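Aug 3, 2023 – fruit table, workshop notebook

Got the blue cloth out of the drawer again and it still won't lie flat near the edge (ironing it is on my list, has been since October). Anyway, fruit! We're picking what goes on the Pridora tasting plates and I wanted to see the dried things next to the fresh ones before we commit to anything. 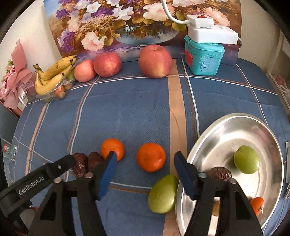
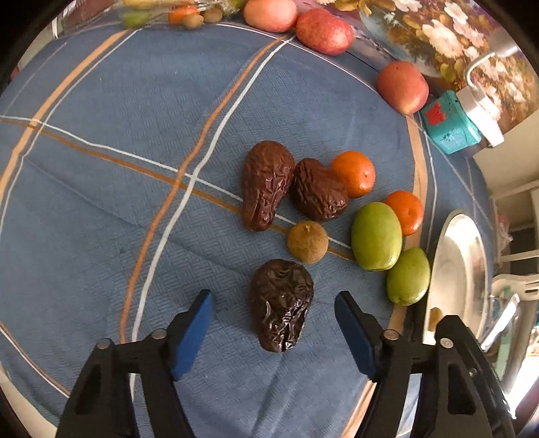

Dates and the little oranges on the blue plaid, both times.

I love the dark wrinkly dates next to that loud orange, they make each other look better. The greenish oval fruit is the one I can't make up my mind about. Nice color, but Halis sent them without a label and I've written "jujube?" on the order sheet with a big question mark. Need to call them and ask.

Hsiu-ying Wu read this over my shoulder and wants it noted that the dates should go on last, well away from anything cut, or they get sticky and pick up juice. She'd also keep the oranges whole and let people peel their own – less mess for us, and the smell does half the work. She says we did it the other way at Stolov and spent the evening wiping plates.

OK, fair. Whole oranges then, dates last.

Budget: 284 for the fruit, and I'd like to leave a bit of that for better dates if Han still has the soft ones. Nuts are a separate line, ask Ignacio.

Still to do: iron the cloth, call Halis, find the small tongs (Qistina had them?), and write out 29 cards once we know what the green ones are called.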